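Subject: Re: [tasstead-swap] Washing and storing kids' clothes between swaps

Hi all,

Sorry to be slow with this one, I've been meaning to sit down with a proper cup of tea and answer it the way it deserves, and then it was March already and the spring swap was on top of us. I'm replying to the whole list since I got two more notes asking nearly the same thing.

> I took home six bags of leftovers after the fall swap and I'm a little
> embarrassed to say they are still in my hallway. Before I put them away
> until spring, should I wash everything again? Some of it smells fine and
> some of it smells like somebody's basement. Also, is it okay to use those
> vacuum bags? And what do people do about T-shirts with prints on them? I
> pulled out two that had stuck to themselves and one of them lost half
> a dinosaur when I peeled it open.

First of all, please don't be embarrassed about the hallway. I had bags from the Hellwig swap behind my sofa for so long that the cat considered them furniture.

On the washing question, my answer is yes, wash all of it, even the things that smell fine. I know that sounds like a lot of laundry. But body oil and old milk and juice don't always show when a thing goes into the bag, and then you open it up months later and there are yellow patches down the front of every baby shirt you own. I learned this with a whole stack of white onesies that I would have sworn were clean. Warm water, regular detergent, no fabric softener. Softener leaves a coating, and I've come to believe the coating is half of what people mean when they say something smells "stored."

For the basement smell, I do a cup of plain white vinegar in the rinse and then, if the weather is at all kind, dry it outside. If it still smells after that I give it one more round and then I let it go to the rag pile. There is always a point where you're putting more work into a pair of leggings than the leggings ever had coming.

And dry everything longer than you think. Waistbands, the thick seams on sweatshirts, the insides of pockets. I leave mine out overnight after the dryer, just draped over whatever chairs are free, and bag it the next morning.

Now, the prints! I have opinions on prints, as those of you who have sorted next to me in Utine will know. The ones that give trouble are the big solid ones, where there's a large patch of that smooth rubbery ink on the chest. Small ones and thin ones mostly look after themselves. It's the big shapes that get tacky in a warm attic and glue themselves to whatever they're folded against.

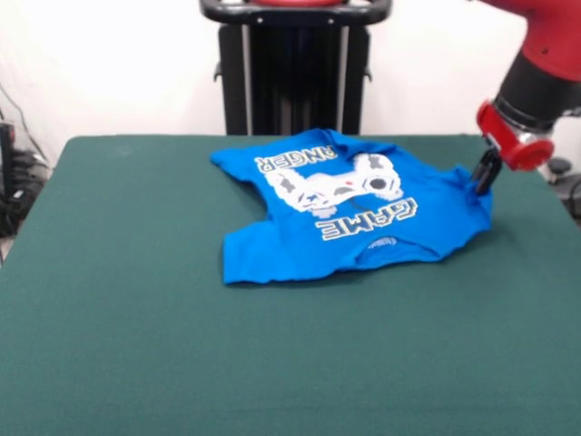 Blue tee with the game controller on it, laid out on the green cloth.

With a print like that I turn the shirt inside out for the wash, use cool water, and keep it out of the hot dryer altogether. When it comes time to put it away, I turn it right side out again and lay a sheet of plain tissue or baking parchment across the front before I fold it, so the ink never touches ink. Parchment is better if you have it. Tissue can stick too if it's really hot up there, and then you're picking little white bits off a dinosaur. Don't use newspaper, it comes off on everything pale.

If one has already stuck, please don't peel it! Put the whole thing in the freezer in a bag for a couple of hours and then ease it apart while it's stiff. I'd say this saves more than it loses, though I can't promise you the dinosaur. And never iron straight onto the print to "fix" it, no matter what your mother-in-law's sister tells you. Iron from the back, with a cotton cloth between.

Vacuum bags: I've gone back and forth. They're wonderful for space, and for snowsuits and puffy things going away for just a season I still use them. For T-shirts I've stopped. They press everything together so hard that the creases never quite come out of the thin cotton ones, and all that squeezing is exactly what a rubbery print doesn't want. I use the 50-quart lidded tubs now, the clear kind, and I fill them only as high as the lid will close without leaning on it. I have 23 of them at this point, which my family has remarks about.

A word on folding, as long as I'm going on. I used to fold kids' tees in tiny squares because they looked so sweet in the tub. These days I lay each one flat, smooth the sleeves out so there's nothing bunched up inside, bring the sides in and fold it once across, loosely. It takes up more room, but you can flip through them like records, and people at the swap can see the size without pulling the whole pile over. 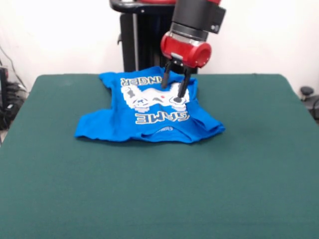

Which brings me to sizes, and this is my one real plea to everybody. Please go by the shirt and not by the tag. A 6 from one maker is a 4 from another, and once a thing has been through a hot dryer a dozen times the tag is more of a memory than a measurement. I keep one shirt in each size that I know fits true, and I lay the mystery ones on top and see how they compare at the shoulders. Then I put a strip of masking tape on the tub lid with the size and the season, and I write it big. Don't put tape on the clothes themselves. It seems fine for a week and then the gum stays behind forever.

For moths, I wouldn't worry about cotton at all. If you have wool sweaters in those bags, pull them out and keep them apart in something that really seals. I like cedar blocks well enough, but I wouldn't trust them by themselves, and mothballs are a no from me around children's things. The smell takes ages to air out, and we turn away anything at the Lallus table that comes in with it.

As for where to put the tubs, under a bed beats the attic, and the attic beats the garage. If the garage is all you've got, get them up off the concrete on a couple of boards.

If you don't get to all six bags before the swap, bring the rest as they are and mark them "unwashed" on the outside, and a few of us will split them up between our machines. I'll be at the Tasstead hall from 2 in the afternoon to help unload, and I'll have a roll of parchment and plenty of masking tape with me. We could still use more hangers for the coats if anybody has spare ones, the plastic kind please, the wire ones leave rust marks.

Warmly, and with apologies for the length as usual,

your Utine tub lady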